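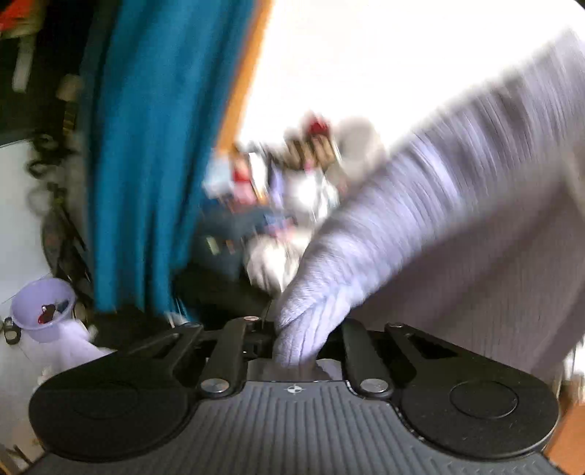
4.2 Soft garments and the places they come to rest

Anyone who has shared a small room with a desk in it will know that clothes seldom go straight from the body to the closet. They stop somewhere along the way - on a chair back, at the foot of the bed, very often on the desk itself - and they may stay there for an evening or for most of a week. In the Conneely survey we came to think of these stops as resting places, and we asked our households to tell us about them in their own words, at whatever length they liked. Many of them liked to go on at some length, and we were glad of it.

Across the 178 households that returned the diary, we gathered 830 entries that mentioned a garment left out in a room used for both sleeping and work. Brushed and knitted pieces came up again and again, and people wrote about them with real fondness. A sweater that has been worn for one morning is too clean for the hamper and, in the eyes of its owner, a little too worn to go back among the fresh ones, so it waits. One diary from Jarngate put it very nicely: "It isn't dirty and it isn't clean, it's just mine for now."

The desk has a special part in all this. Its front edge is at a handy height for laying a garment flat, smoothing the front and turning the sleeves in, and 17 households told us that they did all their folding there, even with a perfectly good bed a step or two away. Figure 2 comes from a room of the kind we have in mind, with a pale lavender garment of soft, brushed fabric close to the front of a black desk and a deep teal curtain hanging to the left.

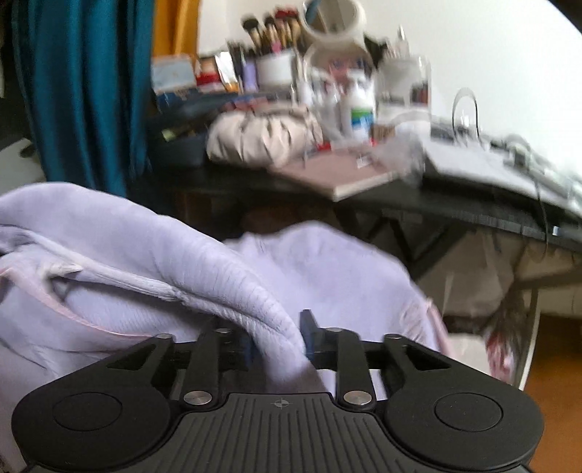

Figure 2. Soft garment near a desk, bedroom and work room group.

Thick, fuzzy cloth also asks for a different sort of handling than a cotton shirt does. It will not hold a sharp crease, and a fold made in a hurry tends to open up again as soon as the hand lets go. Several of our diary keepers had settled on rolling for this reason, and a few had given up on both and simply laid the piece over whatever was nearest. We had expected the Pledano storage boxes, which we gave to half of the households, to change this habit, and to some degree they did, though mostly for socks and scarves. The bulkier pieces stayed out much as before.

Small things gather in the same spots, too. Cups that once held a drink end up holding odds and ends, and cables find their way down the nearest wall, so that clearing a space for folding becomes a chore of its own before the folding can even begin. The Mesix coding sheet had no line for this kind of preparation at first, and we added one after the pilot, when it became plain that people counted it as part of putting clothes away. The entries coded under that line are taken up again in Section 4.3, together with those from the kitchen and the hallway.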